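Trovadik User Forum
Board: Software > Planning and Perception
Topic: Fold completion check and return-to-ready timing on bimanual cells

grotodau_cell2
Posted 2018-06-16

Good morning. We operate a two-arm garment folding cell at the Grotodau site and are preparing to move from planner release 2 to the current branch. I would like the board's guidance on one matter before we commit.

In our present configuration, the task planner declares a fold complete when the last release action returns success. The arms then retreat to the ready pose and the perception node grades the result. If the grade falls below threshold, both arms must re-approach, and the planner builds a new plan from nothing. Over 1,000 logged cycles, 274 were sent back for a second attempt. I am told that many of those garments were acceptable and were graded wrongly.

Is it recommended practice to grade before the retreat or after it?

montes_integration
Re: Fold completion check

After it. The Montes integration guide has taken this position since the first release. With the arms still over the table, the mask contains gripper fingers and cable, and the contour fit will follow whichever edge is strongest. Kindly post your grading parameters and confirm whether the table mask is static or recomputed each cycle.

erkotcombe_lab
Re: Fold completion check

I must respectfully disagree with the previous reply. At Erkotcombe we grade twice. The first pass runs immediately after release, with the known arm geometry subtracted from the depth image. It answers a narrow question: did the last panel stay down? If it did not, the grippers are already in position and the correction is brief. The second pass runs after the retreat and covers the outline. Requiring a full retreat before any assessment is a waste of cycle time.

montes_integration
Re: Fold completion check

The subtraction method depends on a hand-eye calibration that few sites maintain to the necessary standard. A small error at the wrist becomes a visible sliver of finger at the edge of the mask. We have received several support requests in which exactly this was reported as a raised hem.

erkotcombe_lab
Re: Fold completion check

That is a calibration fault and should be treated as one. The method should not be withdrawn from everyone on that account.

grotodau_cell2
Re: Fold completion check

Thank you both. The table mask is static. It was recorded when the cell was commissioned and has not been renewed. The grader compares the garment outline with a rectangle template and takes the worst corner deviation as the score. Debounce is 30 samples.

trovadik_moderator
Re: Fold completion check

A note on the template, as it bears on the original question. The worst-corner score was written for towels. A polo shirt folded well will still show a collar at one end and a slight slant at the other, and the rectangle grader penalizes both. Please use the garment-class templates supplied with the current branch, which exclude the collar region from the corner test and report it separately. 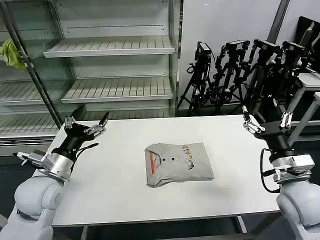
The orientation estimate also matters. If the class template is applied with the collar assumed to be at the wrong end, the exclusion falls on the hem and the score becomes meaningless. The node publishes its collar estimate as a separate message. I recommend logging it for every rejected cycle and comparing it with the stored image before changing any threshold.

grotodau_cell2
Re: Fold completion check

We do not log that message at present. I will arrange for it. Should the shallow waves along a lower edge be of concern? Our operators accept them. The grader often does not.

trovadik_moderator
Re: Fold completion check

Raise the edge smoothing setting by one step and leave the corner threshold alone. A thin shadow under the cloth can be taken for part of the outline, particularly on a white surface.

erkotcombe_lab
Re: Fold completion check

I would add that a static mask should be renewed whenever the head camera is touched. On the question of grading before retreat, my position is unchanged.

montes_integration
Re: Fold completion check

As is ours. For a site that is changing release, we advise a single grade after the retreat until the rejected cycles have been reviewed.

grotodau_cell2
Re: Fold completion check

Understood. We will proceed with the post-retreat grade and the garment-class template, and will post the collar logs to this topic when they are available.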